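Teaching Two Arms by Hand: Project Report

Farzad Asadi and Tahmineh Kordestani

1. What we set out to do

Our project asked a simple question. If a person wants to teach a robot a small table task, is it better to push the arms through the motion by hand, or to drive them from a distance with a second set of arms? Both methods produce a recording of joint angles and camera video, and a policy can be trained on either one. We wanted to know which recordings were easier to make and which were cleaner to learn from.

We called the recording software Histum. It began as a script that saved joint positions to a file, and by February it also handled camera sync, episode labels and a delete button. The delete button got more use than any other feature.

2. Setup

The workspace is a white table inside a gray enclosure. Two arms are bolted to a black base plate along the near edge, and both reach in over the middle. Each arm ends in a gripper. The cables are zip-tied along the arms with enough slack for the full reach, a change we made after an early layout pulled on a connector during a wide move.

For hand guiding, we set the motors to hold against gravity only, and the person teaching holds the forearms and moves them. For remote control, the person sits at a separate desk with a pair of small leader arms. Whatever the leader arms do, the table arms copy. 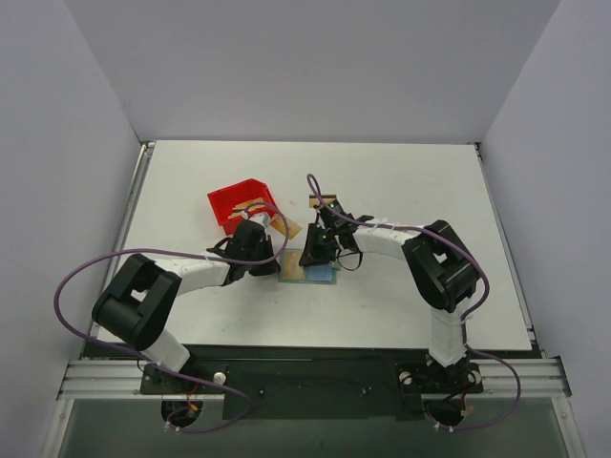

Tahmineh's objection to hand guiding was that the teacher's own arms end up in the camera views, and a policy trained on those views may come to depend on something that will be missing when the robot works alone. She raised it in the first planning meeting and we designed the study with it in mind. For every hand-guided episode we recorded the motion once with a person, then replayed it on the robot with nobody touching it, and kept only the video from the replay.

The replay step costs time. It also fails when an object starts in a slightly different place from where it was the first time, so we marked starting positions with small bits of tape and peeled them off before the replay was filmed.

3. Tasks

We used two groups of tasks. The first group was block and bin work: pick up a flat wooden piece, put it in a bin, take it out again, place it on a mat. These are forgiving. A gripper can be a little off and still close on the piece.

The second group used cards and a wallet. Cards are thin, they slide, and they turn in the grip if they are held too near a corner. The teacher has to judge how far the card has gone in between the fingers, and from the desk that is hard to see in the overhead view. The wrist camera helps, as the fingertips and the card are both close to the lens. 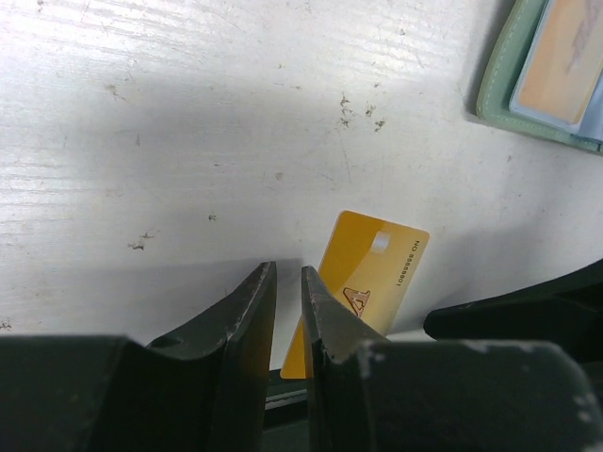
Did you ever try the card tasks with the wrist view turned off, Biswas asked after our midterm talk. We had not, so we added it. The same operator recorded card episodes by remote control with and without the wrist view on the desk monitor. Without it, the operator slowed down near the card and often closed the gripper early. We deleted more of those episodes than we kept, and we did not train on them.

4. Data

In total we kept 2696 episodes. Of these, 864 were hand guided and the rest came from remote control. We had planned on 3000 and stopped short when the lab time ran out. The split is uneven because each hand-guided episode needed a replay, and bad replays were thrown out.

An episode was kept if the object ended in the right place and neither arm hit the table or the other arm. We did not remove slow ones. Looking back, some should have gone, especially the ones where the operator stopped in the middle to think. Long pauses teach the policy to pause.

5. What we found

Hand guiding gave smoother paths on the block tasks. New teachers needed very little practice, and they tended to move the arm the way they would move their own hand. With both arms in use it was much worse. One person holding two forearms cannot easily work both grippers, and we ended up using foot pedals to open and close them.

Remote control was rough at first. After a few sessions operators got better, and on anything that needed both arms it was the only method we would choose again. The weak point is touch. The leader arms do not push back, so the operator cannot feel a card bend or a finger press on the table.

6. Problems and next steps

Our labels were typed by hand and are not consistent. "Put in wallet" and "insert card" mean the same thing in our files, and both should be merged before anyone else trains on them.

We also changed the gripper closing speed partway through the remote sessions and did not log the date. Episodes before and after the change are mixed together. Farzad is working out which is which from the joint data.

The next version of Histum will log every settings change with the episode. We would also like to test a simple buzzer in the leader handles that responds to motor current on the table arms.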